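## 4. So, can it restock a cart yet?

Short answer: sort of, and slower than I'd like. Let me back up a bit, because the longer answer is the part I care about.

When Nabil Bataineh and I planned the Numport study, we wanted chores that a person finds boring and a machine finds miserable. Folding towels was already well covered (see Section 2), and I've folded enough towels for one lifetime. Cleaning carts came up while we were drawing up the task list at Hollalholm, and I got pretty excited about them! A cart is a small room on wheels. It has shelves you reach into from the side, shiny metal that confuses depth sensing, a fabric bag that changes shape every time you touch it, and lots of little things that like to fall over.

### 4.1 What we asked for

We recorded demonstrations with hand-held grippers, one per hand, so the person doing the chore had to work with the same clumsy jaws the policy would get later. I love this way of collecting data – you find out very fast which chores were designed for fingers. We kept 100 demonstrations for training, each covering one of two jobs: taking a named item off the open shelf, or tucking an item into a pocket on the bag. Prokham, our policy, saw camera views and gripper poses and nothing else. No floor plan, no list of where things live.

For testing we ran 40 trials per job on the arm setup at Srour. A trial counted as a success only if the right item ended up in the right place with nothing else knocked down. Hadi Awwad scored all of them from video, and he is a much stricter grader than I am (we argued over one cup for most of an afternoon, and he won).

### 4.2 What happened

The shelf job went better than I expected, with 30 successes out of 40. Most of the misses had the same cause. The space under the trays is low, so the jaws have to go in nearly level, and Prokham often started its approach too high and had to back out. People do this too, by the way. They just fix it in half a second and don't remember doing it.

The pocket job was rough. I won't put a single number on it here, since we changed the scoring rule partway through and the two halves don't compare cleanly; both are in the appendix. What I can say is that cloth is still cloth. Push against a hanging bag and it swings away from you, so the pocket you aimed for isn't where you left it. Our demonstrators got around this by steadying the bag with one gripper while the other one worked, and the policy copied the steadying move only some of the time. Figure 3 gives a sense of how much is packed into a small reach: the bag with its pockets at the front, the steel trays, and the supplies on the shelf underneath. 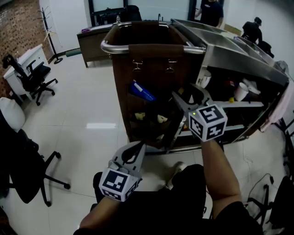

**Figure 3.** Housekeeping cart in the office room, with both hand-held grippers in use. The right gripper points into the open shelf; the left is lower, near the base of the bag.

### 4.3 Would I trust it with a real shift?

Not on its own, no. I'd let it fetch from the shelf if someone was nearby and not in a hurry. I'd keep it away from the pockets until the two arms learn to help each other every time, and I think more demonstrations of just that steadying move would get us further than a bigger model would. Nabil disagrees and wants to try the bigger model first, so we're running both, using the same 40 test layouts for each.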